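Home | Study Skills | History | Resources

How to answer a source question in 11 minutes

Read the question before the source. Underline the date and the author in the provenance line, then write one sentence stating what the source claims.
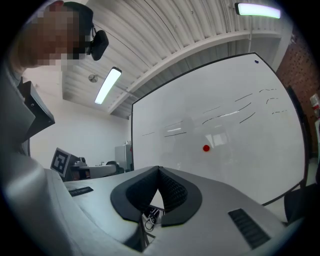 Black mesh-lined fingers, with cables between them.

Next, add two facts from your own knowledge that support or challenge the claim. Keep each quotation under 5 words. Finish with a judgement on usefulness that refers to the provenance. Do not copy out the caption.

Practice sources are on page 52 of the Westetti workbook.

Filed under: GCSE History, Exam Technique
5 comments | 52 shares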